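Rondine Dark Garments, release notes and data card

Last updated August 19, 2022

What this is

Rondine is a set of 1056 labelled images of dark clothes being picked up, spread out, stretched and folded on a white tabletop. The labels cover the garment: what it is, what colour we called it, what state it is in and where the visible creases run. The images come from 243 folding attempts using 49 garments, mostly plain short-sleeved T-shirts, all bought or borrowed in Citis.

Please read the section on labels before using any of it. Several people used the March release without doing so and then reported scores on colour and sleeve position that we would not trust ourselves.

Why dark clothes

Most guides to folding are illustrated with pale or striped shirts, where every seam shows. The method then looks foolproof. Try it on a black T-shirt and half the landmarks vanish: the side seams sink into the body of the cloth, and a sleeve folded underneath looks much like a sleeve that was never there. We wanted a set in which that problem turns up all the time.

Whether we got one is another matter. A white table gives a very clean outline, and anything that leans on the outline alone will do better here than it would on a bed with a patterned duvet. We have no version on a patterned surface.

Garment states

held: off the table, or mostly off it, and hanging
taut: pulled straight along at least one edge
spread: lying on the table with most of the cloth in one layer
part-folded: at least one deliberate fold
folded: the person labelling was willing to call it finished
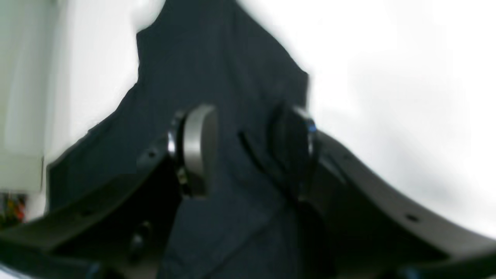 Navy garment, held.

"Held" is the least useful of the five. A hanging shirt can take nearly any shape, and telling a sleeve from a hem in that state is guesswork more often than our notes admit. We left the garment part field optional for held images. If it is filled in, somebody felt sure, and that is all it means.

Colour

There are three values: black, navy and charcoal. We would drop the field if people hadn't already built on it. Navy reads as black in one image and as plainly blue in the next, depending on the light and on how much the cloth is bunched. Fifteen garments had their colour changed between the first and second pass of labelling, and we don't claim the second pass was better.

Washing is recorded as yes or no. It does not say how many washes, and an old black shirt and a new one can sit under the same value while looking nothing alike.

Folding methods

Two methods are marked in the set. The Bunex fold is the shop one: sides in, then bottom to top, giving a flat rectangle for a shelf. The Sitompul fold begins by stretching the shirt along its shoulders to settle the wrinkles, lowers it flat and then folds in thirds. Fans of the second say it saves smoothing by hand. We haven't seen enough to agree. Stretching along the top does straighten the top, but it does very little for the rest of a soft cotton shirt.

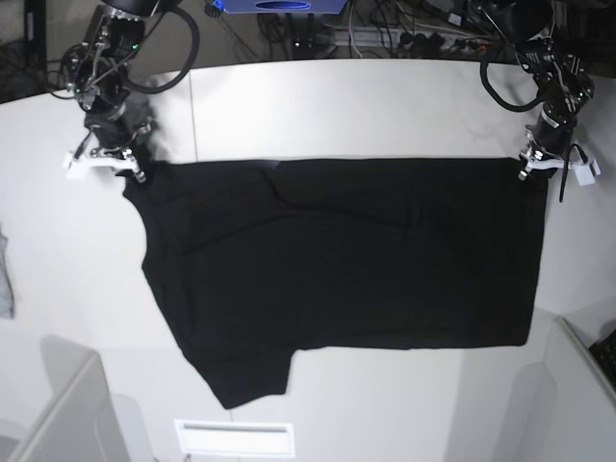
One reply to the March release objected that we were judging the stretch unfairly: it was never meant to remove creases, only to square up the shoulders so that the first fold falls where it should, and any smoothing is a bonus. That is a fair reading and we have changed the wording of the method field to match. It still isn't how the fold is usually sold, and we have left our doubts in.

Nor do we score neatness. An early draft had a neatness mark out of five, and when two of us marked the same shirts a week apart we disagreed with each other and with our own earlier marks. 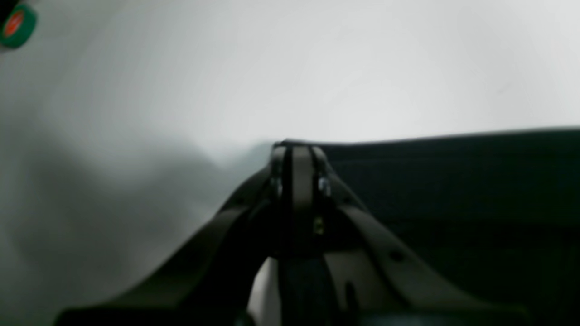
A mark that shaky does more harm than a missing one, so the column is gone from the files. Older copies may still have it under the heading "tidy". Delete it.

How creases are labelled

Each visible crease gets a start, an end and a direction. The direction is horizontal, vertical or diagonal.

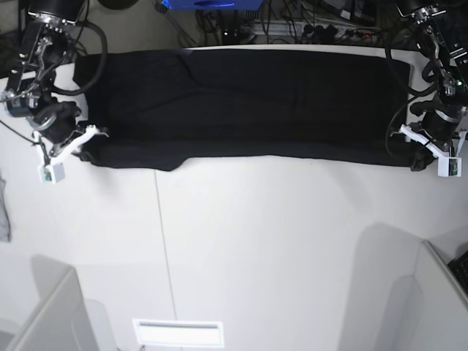 Edges cause more arguments than creases do. The rule says an edge is straight if a ruler laid along it would touch it for most of its length, and people read "most" as they please. A black cloth stretched by its two ends, with the lower edge sagging in a small lobe towards the left and faint diagonal creases along the upper part, could be passed as taut by one person and refused by another. We count it as taut. The sag goes in the notes field as "dip", and the creases are labelled as usual, however faint.

Known gaps

No buttons, zips or hoods. No wool.
Sizes are taken from the neck label, and we did not measure anything.
Inside-out shirts are under-reported. On black cotton they are easy to miss.
Images from one folding attempt look very alike. Keep each attempt on one side of any split, or your test results will flatter you.

Corrections are welcome, colour ones included, but please say which garment you mean and what light you looked at it in.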